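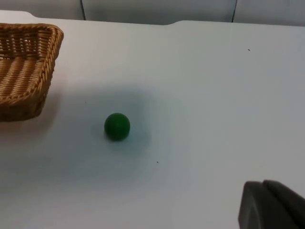 Figure 1. Ball-and-basket task, ball on the table. Wrist camera.

Pinness project, progress report for January

Testing at the Vesville site stopped for 2 days this month after a gripper fault. The fingers on one arm opened late on release commands. The log shows 80 late releases in 2210 cycles. We traced the fault to a worn connector and replaced it.
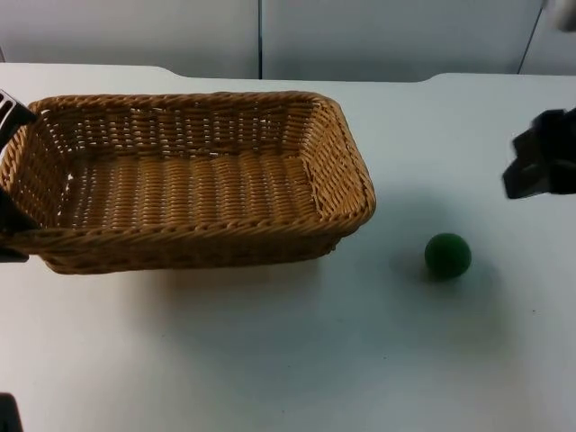 Sorensen asked whether a late release could put the two arms in contact. It could, if the second arm starts on a timer. We have changed the program so that each arm waits for a confirmed open signal, and lowered the speed limit near the basket.

Geritz is supplying 4 spare connectors. The emergency stop was tested again on Monday and passed. Long unattended runs remain on hold until the new wait step has been reviewed. 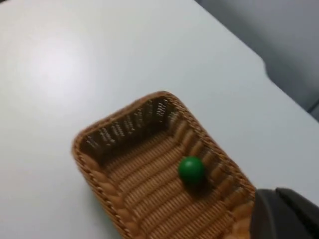 Figure 2. Ball in the basket, gripper close to the rim. Wrist camera.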